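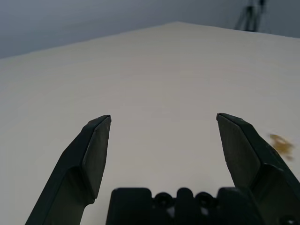
Air source heat pump short cycling in mild weather, fine when it is cold

Posted by Mitra Fallahi, 12 August 2018
Category: Heating and hot water > Heat pumps

We have a Dovberg air-to-water unit in a three-bedroom semi in Rorkthorpe, fitted in October of last year. Underfloor heating downstairs, radiators upstairs. The radiators have thermostatic valves in every room except the bathroom. There is no buffer tank. The installer put in an automatic bypass valve at the end of the flow pipe in the airing cupboard.

Through the winter it behaved well. Long runs, steady flow temperature, no complaints. From spring onwards, and again on the few cool evenings we have had this summer, the compressor starts, runs for a short time, stops, and starts again. The controller keeps a log and on the worst day in April it recorded 156 starts. The total for the following day was 213, although I had changed the room thermostat setting in between so the two may not be comparable.

Settings as left by the installer:
Flow temperature fixed at 45, weather compensation off
Pump speed 2 of 3
Underfloor zones controlled by separate room thermostats, one per room
Upstairs zone controlled by a thermostat on the landing
Minimum off time 3 minutes

The installer has been back once. He bled the radiators, cleaned the strainer and said the starts were normal for the time of year. System pressure is steady at 1.5 bar and there are no fault codes. Hot water heating runs without any cycling.

I would like to know whether this needs a buffer tank, which I have been told would go in the space beside the cylinder, or whether it can be dealt with in the settings. I would also like to know if that number of starts does any harm. The heating will not be needed properly for some weeks so there is time to do the work.

soltani_heating
Member, 11 posts

Fit a buffer. Every heat pump should have one. 50 litres minimum. Your installer has saved himself some money leaving it out. Get him back and tell him to put it right under the warranty.

Hesadance
Regular contributor

I would not order a buffer yet. It may be needed, but the settings you list would cause cycling in mild weather on most systems, and a tank fitted on top of them will lengthen each run without removing the cause.

An inverter compressor can only turn down so far. Below that minimum output the unit is producing more heat than the house is taking away. The water gets hotter, the flow reaches its target plus the hysteresis, and the compressor stops. In January the house takes everything the unit can give at low speed and more, so you do not see it. In April it takes perhaps a quarter of that.

Three things on your list make this worse.

First, the fixed flow temperature of 45. At ten degrees outside the underfloor needs far less than this, and so do most radiators if they were sized correctly. Turn weather compensation on. The curve on most controllers is set by two points. Start with 45 at minus 3 outside and 30 at 15 outside, leave it for two days, and lower both ends a degree at a time until the coldest room is only just warm enough. Check what the underfloor mixing valve is set to as well. If it is set above the new flow temperature it will simply stay fully open and you can leave it alone.

Second, the zoning. You have a thermostat in every downstairs room and another on the landing. When only one small room is calling, the heat pump is connected to one loop of pipe and very little water. Nearly all the flow then goes round through the bypass and comes back hot. I would expect the return temperature in your log to climb within a minute or two of each start. Set the room thermostats two or three degrees above the temperature you want, so that they act as upper limits only, and let the compensation curve control the house.
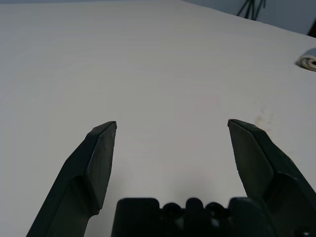 Balance the underfloor loops at the manifold once the thermostats are out of the way, otherwise the short loops will take most of the flow. The flow gauges on the manifold are good enough for this. Make one change per day, as a screed floor is slow to respond and you will otherwise be chasing your own adjustments.

Upstairs, open the valves fully on two or three radiators in the rooms you use most. Together with the bathroom radiator this gives the unit some volume it can always reach. The installation manual will give a minimum system volume that must remain open at all times. Look for that figure and work out the content of the permanently open circuits against it. If you are short of it after opening the valves, that is the point at which a tank is justified, and I would fit it as a two-pipe volumiser on the return. A four-pipe buffer tends to mix flow and return and will cost you some efficiency.

Third, the minimum off time. Three minutes is only a protective limit. If the controller allows it, set it to 10 and widen the hysteresis by a couple of degrees. Do this last. It hides the symptom, and you want to see what the other changes have done first.

On wear: the compressor has a soft start and will tolerate a good deal, but 213 in a day is one start every seven minutes or less and I would not leave it like that for a second season. Hourly or better is reasonable for mild weather. Efficiency is also poor in the first few minutes of each run, so you should see a difference on the electricity meter.

Your hot water result fits with this. The cylinder coil takes a large steady load and the unit runs through to the end, so I see no reason to suspect the refrigerant side or the flow sensor.

If you post the minimum output from the data plate or manual, the minimum volume, and a heat loss figure for the house if you were given one, it will be possible to say more. Pump speed can stay at 2 until you have the difference between flow and return on a long run. You are looking for five degrees, give or take one.

Mitra Fallahi

Thank you. The manual is with the installer's handover papers and does give a minimum volume, but only for the next size up of unit, so I have written to Dovberg for the correct sheet. Compensation is now on with the two points you suggest. The manifold gauges on two of the loops read the same whatever I do to the adjuster, so those may be stuck. I will post the log when the evenings are cool enough for the heating to run.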